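Stuvport to extend furnished room scheme to Vudgate

January 2022

Stuvport Borough Council has agreed to extend its furnished room scheme to the Vudgate ward, bringing a further 17 properties within the scope of the programme. The decision was taken at a meeting of the council's cabinet and will take effect in May, subject to the usual call-in period.

The scheme allows people who work or study in the borough to rent a single furnished bedroom in a shared house at a fixed monthly charge of £375. The charge covers heating, water, council tax and the use of a shared kitchen and laundry. Electricity used in bedrooms is metered separately and billed every quarter. 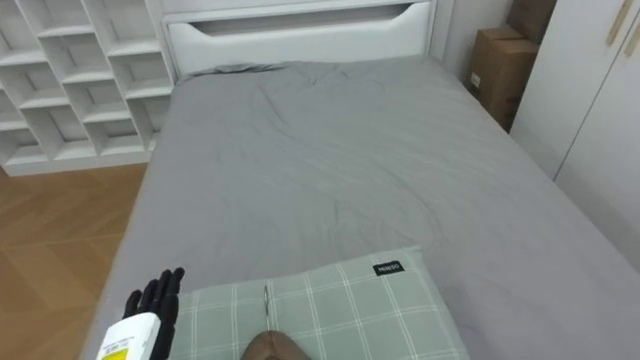
A single bed made up with a grey fitted sheet and a plaid pillow.

Under the agreed standard, each room must contain a single bed with a mattress, a headboard, a chair, a lamp and somewhere to hang clothes. Bed linen is supplied at the start of the tenancy and becomes the responsibility of the tenant after that. Landlords may add other furniture but may not raise the monthly charge on account of it.

The programme was first introduced in the streets around Sepp Quay, where the council found that many smaller rooms were being let without a written agreement. A report presented to the cabinet said that the Sepp Quay properties had been fully let for most of the past year, and that the length of the waiting list had become a concern. Applicants at present wait nine months on average for an offer.

The report also noted that complaints about storage were more common than complaints about noise or repairs. Tenants in older houses said that built-in cupboards were often damp and unsuitable for clothing during the winter. 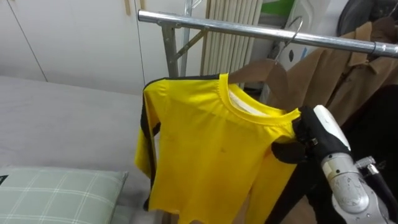

In response, the revised standard gives landlords the choice of providing either a wardrobe or an open rail, provided that it stands clear of any outside wall. Existing properties will have until the end of the financial year to meet this requirement. Grants towards the cost will be available to landlords who own no more than three rooms in the scheme.

Inspections will be carried out by the housing standards team before a room is first let and once a year after that. Tenants will be given written notice of each visit. Where a room fails an inspection, the landlord will receive a list of the work needed and a date by which it must be finished, and the room may not be offered to a new tenant until it has been passed.

The largest of the Vudgate properties is Rillonier House, a former boarding house on the north side of the ward. Work to replace the windows and the rear staircase is under way. The council said that rooms on the ground floor would be offered first to applicants who have difficulty with stairs. 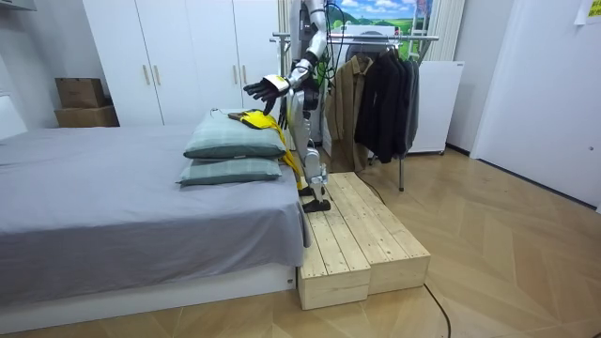

Some residents of Vudgate had asked the council to delay the extension until a parking survey had been completed. The cabinet decided against a delay but agreed that new tenants in four streets close to the market will not be entitled to a resident's parking permit. This condition will be set out in the tenancy agreement and will be reviewed when the survey results are published.

Concerns were also raised over refuse collection from shared houses. Landlords in the ward will be required to provide a bin store or an enclosed yard, and to display collection days in the kitchen. The council's waste service will write to all affected addresses before the scheme opens.

The extension will be paid for from the existing housing budget. No change is proposed to the rents of tenants already living at Sepp Quay, whose agreements will continue on their present terms until they are due for renewal.

Applications for rooms in Vudgate will open in the spring. Applicants must be aged 18 or over and must show that they are in work, in training or enrolled on a course within the borough. Those already on the waiting list do not need to apply again, but should tell the housing office if they wish to be considered for the new ward.

Forms will be available on the council's website, at Stuvport Central Library and from the housing office during normal opening hours. Landlords with suitable rooms can ask for a copy of the revised standard from the same office.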